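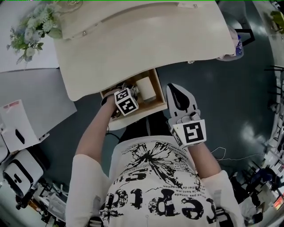

Sunday, January 15, 2023

3 min read

Rain until after lunch, then a bit of sun. I got up late and had toast standing up. The boiler went to 59 and stayed there, so I left it alone.

Trinidad Soriano rang before ten about the allotment. The rent is going up to 34 pounds for a half plot and she wants to know by the end of the month if I'm keeping mine. I said yes. I have leeks in and the broad beans are up, and I'd only miss it in spring. She says the water will be off until the pipe by the gate is mended.

Walked to Markberg along the canal, roughly 8 miles there and back. The towpath is bad past the second lock and I had to go up through the field. Two herons, one on each side. Bought a tea at the kiosk and a bag of onion sets from the hardware shop, the small red ones. Too early to plant them, so they are in the shed in a paper bag.

Bienvenido came round at four to give back the ladder. He has finished his gutters and is starting on the back fence next weekend if it's dry. He stayed for soup. He thinks I should dig the bottom end of the plot over before the frost comes back, and I think it's too wet. We left it at that. He took the last of the marrow chutney home with him.

Wrote up the seed list in the evening:

Leeks, same as last year
Beetroot, the long one
Peas, but only one row
No more courgettes

The order comes to more than I wanted, even without the courgettes. I'll ask Trinidad if she wants to split the peas.

Read 90 pages of the library book, which has to go back on Thursday. My left knee is sore from the field. Bins tomorrow, the green one. Must find the other glove.

4 comments
2 shares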